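Cahier d'atelier, 26 juillet 2022
Banc acoustique, mesures de bruit de ventilation 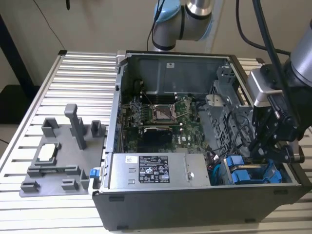

Pourquoi le niveau mesuré à l'aspiration dépasse-t-il celui d'avril ?
La gaine de raccordement a été remplacée par une longueur plus courte. L'atténuation propre du conduit baisse, surtout sous 250 Hz, et le micro reçoit davantage de bruit de pale.

Reprise de la série sur le ventilateur Teta, débit fixé à 130 m3/h. Trois passages, micro à 1 m dans l'axe puis à 45 degrés. Étalonnage avant et après, dérive négligeable.

Raie principale à 1 921 Hz sur les trois passages. Une seconde apparaît à 2 551 Hz, uniquement dans l'axe. Elle ne correspond à aucun multiple de la fréquence de passage des pales. Piste : sifflement au bord de la grille Uvska, arête vive côté amont. À vérifier grille déposée.

Bruit de fond un peu haut en fin de série (compresseur de l'étage). Les deux derniers spectres en tiers d'octave sont à écarter en dessous de 100 Hz.

Thérèse Dufour propose d'intercaler le silencieux Sýkora entre la gaine et le caisson. D'accord, mais refaire d'abord la référence sans grille, sinon on mélange deux effets.

À faire :
- chanfreiner l'arête, nouvelle mesure dans l'axe
- relever la perte de charge avec et sans silencieux
- demander à Clernudex la courbe d'atténuation de la mousse, lot actuel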